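Progress report to the Numisden Fund
Project: Teaching by remote control, the tabletop pushing task
Prepared by Lorcan Carroll, for Stuart Whitlock
Period covered: through the end of December

Dear Stuart,

Thank you again for your patience with the date of this report, and for the kind note you sent after the fall call. It was passed around the Foley lab and did us all good in a stretch when the arm was down more than it was up.

You asked me to start with where the hours went, so I will. We planned for 40 hours of remote-control driving in this period and finished 19. That is a good deal less than I'd hoped to be telling you. Most of the gap comes from the new controller, which the Utley group sent over later than we had agreed and which then needed its dead zone set again before anyone could make a small, slow move with it. When the job is nudging a block a finger's width to one side, a hand controller that jumps is worse than no controller at all, and we threw away the first batch of recordings because of it. I'd make the same call again, though it hurt to do it.

The happier news is that what we've kept is very good. The operator sits at the desk with the controller and pushes the plastic blocks across the board with the rod, following a short spoken instruction such as "bring the green star over to the red one" or "move the cube away from the heart." We now have 15 different instructions in regular use, and the wording is written by people who don't drive the arm, so it sounds the way people talk -- some of it is rather rambling, and we've left it that way on purpose.

We also tried the other method in the proposal, where you take hold of the arm and guide it through the motion yourself. Everyone enjoyed it and it's much quicker to learn. The trouble is that your own hand and sleeve keep getting into the camera view, and people press down harder than they mean to. For now we're keeping hand guiding for training new operators, who seem to get a feel for the reach of the arm that way, and using remote control for everything we record.

Grouping tasks have turned out to be the hardest to show well. Pushing one block to a clear spot is easy enough. Bringing a block up against others without knocking them apart takes a light touch, and our newer operators tend to come in too fast and then spend a long time tidying up. We have kept some of those tidying-up stretches in the set, as I think the learner will need to see how a person gets out of a mess. 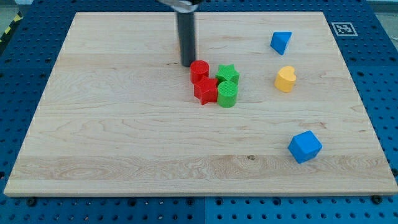
The rod beside a group of red and green blocks, with the heart, triangle and cube standing apart on the board.

For the next period we would like to reach the full 40 hours and add a second operator shift in the afternoons. The first trained model, which we've been calling Werka, should be ready to try on the single-block instructions by then, and we'll run each of them 20 times before reporting any score to you. Spending is under plan for the moment, mainly in operator time, and I'd like your blessing to carry that money forward.

If you're able to visit, please do come and take a turn at the controller. It's harder than it looks, and we'd love to have you.

With warm thanks from all of us,
Lorcan Carroll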